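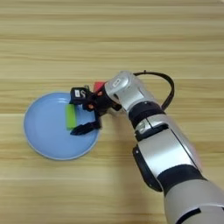

Figure 14. Blue plate with green block, wooden tabletop.

4.2 Setting Out the Plate and Blocks

1. Wipe the tabletop and let it dry.
2. Set the plate down with the rim facing up. Leave open table beside it.
3. Place the green block inside the rim, on end or on its side.

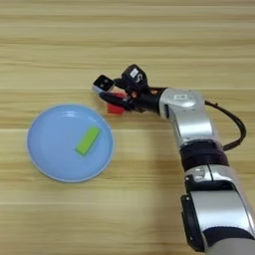
4. Keep the red cube for the next exercise on page 16.

Note: Replacement Lonari blocks are listed under part 147.

Caution: Small parts. Keep away from young children.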